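So I joined the robot club. I know, I know. I'm the person who once called my brother to ask how to reset a thermostat. But my neighbor Mitsuko Nomura has been going since last fall and she kept coming home so cheerful about it that in February I gave in and tagged along, and now I'm there every week with a notebook and opinions.

The club is called Larora (it stood for something once, I've asked three people and gotten three answers) and we meet in the evening, upstairs in the Sutter building, past the vending machine that only takes coins. Everyone gets put on a project their first night. Mine is the cup project. You have an arm, you have a cup, and by the end of the season the arm has to pick up the cup and put it down somewhere else without anyone touching a thing. I thought that sounded like an afternoon's work. Ha!

My first two meetings were all cloth. We smooth the green cloth, we argue about whether the green cloth is smooth enough, we smooth it again. Mitsuko's theory is that a few wrinkles are good for the arm, since no kitchen table on earth is perfectly clean and flat, and if all it ever sees is a flat green field it'll fall to pieces the day somebody leaves a napkin out. The other half of the team wants it ironed. I'm with Mitsuko, mostly because I'd be the one ironing.
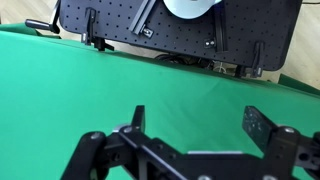
Anyway, once we'd agreed to disagree about wrinkles, I got to learn how you teach the thing. I'd pictured typing. There's some typing, but mostly one of us steers the arm through the move by hand controller, over and over, and every try gets saved with a number. When I started, the team was on try 1273. The night I finally got to drive, I was responsible for everything up to 1298, and please don't ask how many of those were any good. My thumbs do not know left from right when I'm looking at something from the other side of a table.

The saved tries go into a program called Tondetex, written by a couple of the older members years ago and patched by everybody since. It has a gray button that says GO and another gray button that says GO (OLD). You want the old one. I wrote that on the inside cover of my notebook in capital letters and underlined it twice.

Then there's the matter of where the cup goes. You'd think you just plunk it down! But if it's always in the same place, the arm learns the place and doesn't bother learning the cup, so we have to keep moving it. Near edge, far edge, left, right. I'm the official cup mover on nights I'm not driving, and I take it seriously. I try to be unpredictable. Mitsuko says I favor the far side, and I went back through my notes and she's right, darn it.
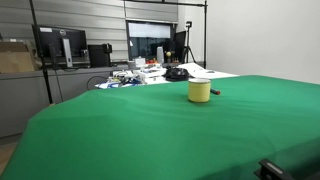 *Yellow cup toward the far side, marker just behind it. My placement, obviously.*

The hardest part for me has been coming down at the right spot. From my chair it always looks like the fingers are lined up perfectly, and then I stand up and lean over and they're way off to one side, or behind. One of the high school kids (very patient, deserves a medal) told me to quit watching the fingers and watch the gap between the fingers and the cup. That helped more than anything in the handout. I also started saying what I was doing out loud — "down, down, over, a little more over" — and I do feel silly, but my last few tries came out so much better that I don't care who hears me.

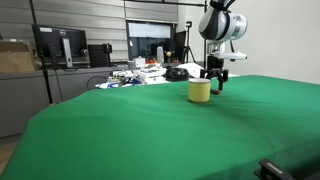
We have a little competition coming up against the Rolden club from across the river, and it's friendly in the way that bake sales are friendly. Each team gets 9 attempts, cup in a different place every time, and the judges pick the places. Rolden took it last year by 3 cups and from what I gather they've brought it up at every opportunity. They have matching shirts. We've talked about shirts. We can't agree on a color, and yes, somebody suggested green.

I'm not driving that day, and nobody is, because the arm has to do it all by itself on what we've taught it. I'll be in the folding chairs with Mitsuko, probably muttering "over, a little more over" under my breath. She's bringing the lemon bars and I'm bringing a bag of quarters for the vending machine.

If you're local and you've been thinking about something like this, come up any meeting night after 7 p.m. and ask for the cup people. You don't need to know anything, I sure didn't. Just don't press the first GO button.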